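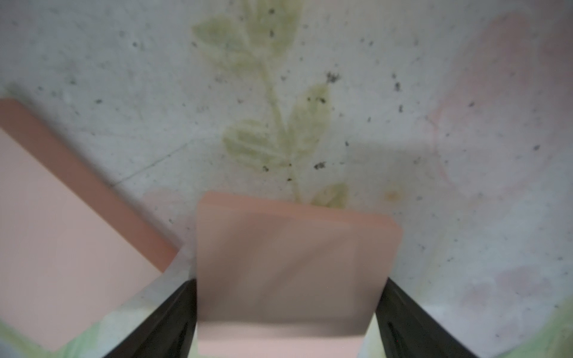 dusty pink kind of day

ok so I finally wore the Furkell wrap coat out of the house and I have thoughts. a little thread

first, the color. the site calls it oatmeal. it's closer to putty, and I like putty better, so I'm keeping it

sizing - I'm normally an 8 and the 8 would not close over a sweater. swapped it for a 10 and now the shoulders sit right but the sleeves hit my knuckles. getting them hemmed Tuesday

I paid $96 for it in the Nomura clearance back in July, when it was way too hot to even try it on properly. I did it in the fitting room anyway, sweating over a sundress. worth it!!

the belt is the weak spot. it's slippery and comes undone every time I get out of the car. Hala Chraibi told me to swap it for a leather one and I borrowed her brown Nutsugah to test - so much better, she may not get it back

under it today: gray turtleneck, the wide cords, old boots. tried a scarf too and looked like a rolled up rug. scarf went back in the drawer

also the pockets are DEEP. phone, gloves, keys, a whole paperback, no bulge

next up is lipstick, I want a muted rose that doesn't go brown on me by lunch. I've been through 9 of them this year. if you've tried the Plovthorpe ones tell me which shade you got

20 Dec 2020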